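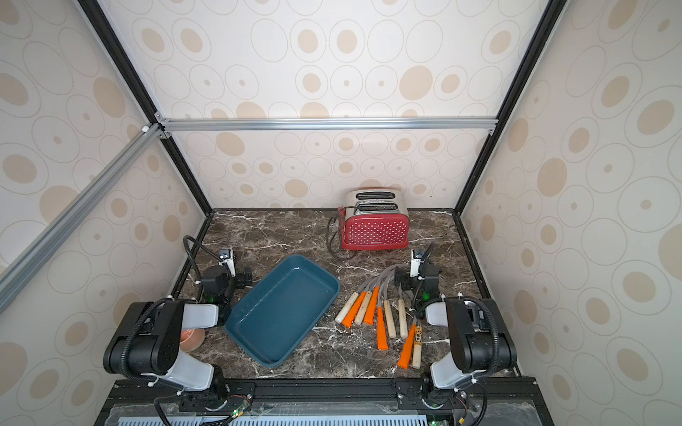
**Thread: Dark brown marble top, toaster placement and heat**

**skeg_461**
Parts inventory for the rec room counter is finished. Toaster is a two-slot, red front panel with white polka dots, chrome top and sides. It stands toward the back, slightly right of center. I want to leave it there permanently. Slab is dark brown marble with white and tan veins, sealed last December with Cedeneo penetrating sealer. Does the heat under a toaster do anything to the seal over time?

**N. Murakami**
No. A penetrating sealer sits in the pores. The underside of a two-slot doesn't get hot enough to matter. Crumbs and butter are the bigger problem. Put the toaster on a tray and wipe the tray.

**skeg_461**
The teal tray is the only one I have. Rectangular, raised rim. It would take up more counter than the toaster does.

**bab_edet**
Disagree with the tray. A raised rim holds crumbs against the feet and you end up lifting the toaster to clean anyway. Bare stone, pull it forward, wipe, push it back. Check the feet for grit first. Grit scratches polished marble.

**N. Murakami**
Grit scratches it when you pull it forward, too.

**bab_edet**
Hence checking the feet.

**Eilidh Semple**
Separate point. Get the jump ropes off there. Wooden handles and orange handles in one tangle will take 20 minutes to separate if they get left another week. Lay them out straight, fold each one in half twice, tie at the middle, hang by the fold.

**skeg_461**
They're going on a Paterson rail by the door. Do I sort by handle type?

**Eilidh Semple**
Sort by length. Handle color tells you nothing about length unless you bought them as sets.

**bab_edet**
Sort by handle. Faster to put away, and people pick by color regardless.

**N. Murakami**
Back to the stone: keep the cord off the wet side when you wipe. It loops out on the left and lies on the marble. Unplug first. Use a pH-neutral cleaner, no vinegar.

**skeg_461**
Going with bare stone and felt pads for now. Ropes by length. Will reseal 21st June and post the water drop test.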